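February
By Vlasta Dvořáček, Bravstead communications

Bravstead opens its doors to show how store robots learn to tidy a shelf

Bravstead, the retail automation company from Kurov, will hold an open day this month for shop owners, students and neighbours. Visitors can follow the daily work of the shelf team and see the Michalík arm put packs back in order at a test stand. Doors open at 10 a.m. and entry is free of charge.

The company has been preparing its shelf programme for 2 years. In this time the team has recorded more than 500 sessions of ordinary shop work, done by people at normal speed. The robot then practises the same movements. "A soft pack is difficult for a machine," said Lenka Zeman, head of the shelf programme. "It bends, it slides, and the label turns away. A person corrects this without thinking, and we must teach each small correction."

The demonstration will use small goods that customers often move and leave in the wrong place. Wet wipes were chosen for the first part - they are light, and every brand has a different lid and a different wrapper. The second part will use boxed goods supplied by Baretti.

Arūnas Org, who is responsible for the recordings, will explain how the hands of a worker are followed during one task, and visitors may try the task themselves. Groups are limited to 25 persons, so schools are asked to write to us in advance.

Sorting wet wipes into perforated baskets, by hand:
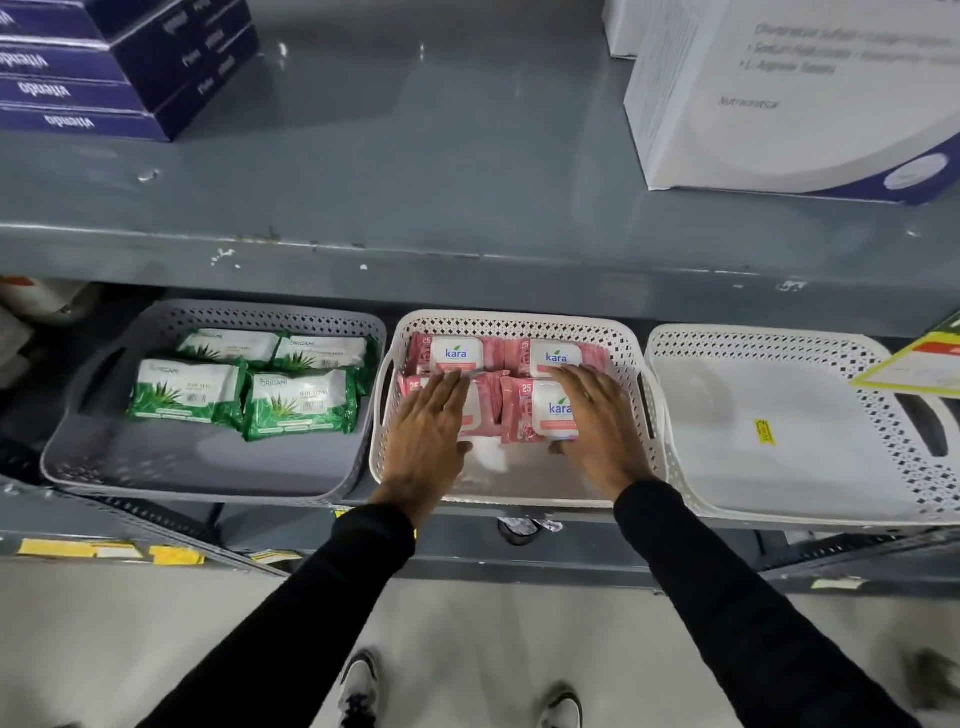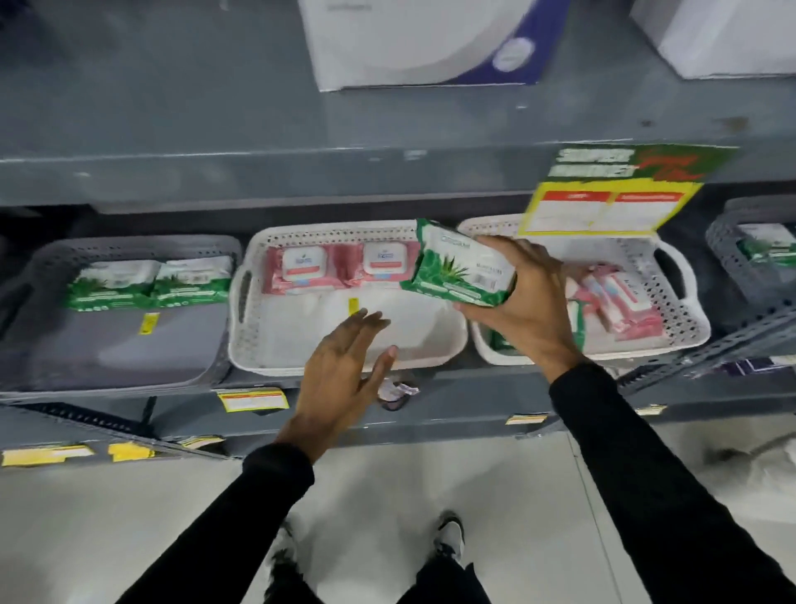 Programme and practical information

The arm will be shown at 11 a.m. and again at 2 p.m. Each demonstration is followed by a short talk with Lenka Zeman and time for questions. Children are welcome with an adult, but the area near the arm stays behind a barrier. Parking is behind the building, and bus 487 stops at the main gate.

For registration and press requests please contact Ludmila Rusnák at the Bravstead office in Kurov.

Recent news
- Bravstead and Baretti extend their cooperation
- Marcela Ondrejka joins Bravstead as training manager
- Michalík arm: new gripper for soft packaging
- Student placements in Kurov, applications open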